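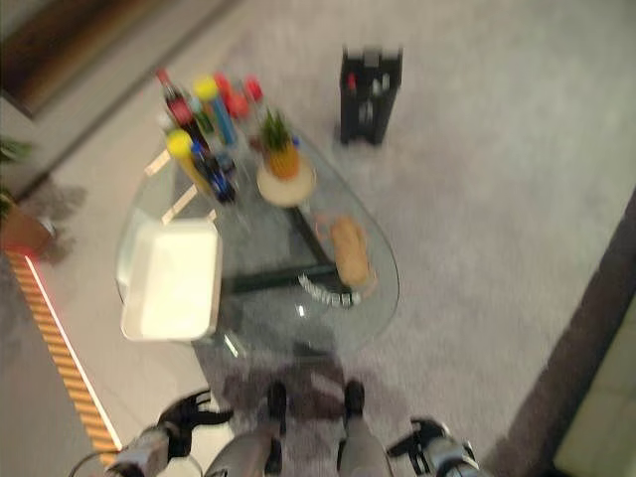 The paper said 263 trials and Bondarchuk had read it twice on the train, once with a pencil.

"You'll want to see it run," said Semeniuk, who had written most of it.

"I'll want to see it fail," said Bondarchuk. "Then run, if there's time."

They had given him a stool behind a strip of yellow tape. The robot was called Hemis. It had been taught to clear a table by a method called Underex, and the claim was a bold one: after 30 demonstrations it could tidy a room it had never been in. Other groups used 3,000 and did worse. The journal had sent the paper to three people, two of whom were thrilled. Vitalii Bondarchuk was the third.

The room was done up like somebody's lounge. There was a glass table with bottles crowded at one end, a loaf on a tray, and a little spiky plant in a yellowish pot. He disliked the glass at once. Glass was a clever choice. Everyone knew that glass was hard, so everyone would be impressed, and no one would ask about the bottles.

"Who laid the table?" he asked.

"It's random."

"Who laid it, though?"

Semeniuk looked at his shoes. "I did."

"And who laid it for the 263?"

"Well. Mostly me."

Bondarchuk wrote that down. He had been a referee for a long time, and he had learned to write slowly when people were watching.

Hemis came up to the table and stopped with its feet close to the edge. It spread its fingers and bent its head. On the monitor the picture from its camera smeared as it moved, and then settled.

"What's it doing?"

"Looking."

"For how long?"

"It varies."

"Your paper says the time per trial is measured from first contact. So this doesn't count."

"It's standard to leave out the planning."

"Is it?" He wrote that down as well.

One hand went out over the glass, took a bottle by the neck and carried it to the rack on the floor. It was beautifully done. He felt the small lift in the chest that he always felt, and distrusted it. He had felt it at Trudholm years ago, watching a machine fold shirts, and it had taken him until September to find out that the shirts were starched.

"May I move something?" he said.

Semeniuk hesitated just long enough. "Of course."

Bondarchuk stepped over the tape. He picked up the loaf and set it down among the bottles, lying across two of them, as a child might leave it. Then he went back to his stool.

Hemis looked. It went on looking. The fans in its back grew louder. Semeniuk began to say something about the training set and gave it up.

"In the appendix," said Bondarchuk, "you say that 156 of the trials were kept for the final figure. I couldn't find what happened to the rest."

"Those were set-up errors."

"Such as?"

The hand rose, drifted towards the bread, and stopped above it with the fingers open.

"Such as that," said Semeniuk.

Bondarchuk turned to a clean page and asked whether he might see the list.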